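Print this message | E-mail this message

Subject: Re: Cup handling at Virkham, what happens to the packers

> Is it true the Fluline arm takes over the whole bench in April?
> Our people are asking and I have nothing to tell them.

Not the whole bench. It gets cup handling on the day shift. Of the 13 packers, 3 move to checking and restocking, at the same pay grade. Nights stay as they are until Rokotness signs off on the guarding.
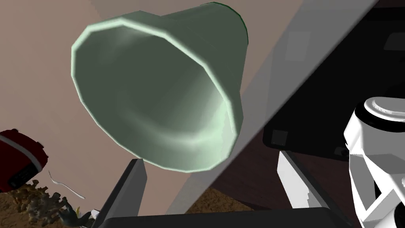 Green cup at the gripper, from the simulation.

We have 418 simulated runs so far. Bautista wants the packers to go through the failed ones with us, because they know how cups get picked up badly. I agree, and it should be paid time.

What I can't answer yet is who clears a jam. Right now the plan says "operator," and that could mean anyone. Please send objections to the list by Monday.

Last updated: Monday, 24 messages in this thread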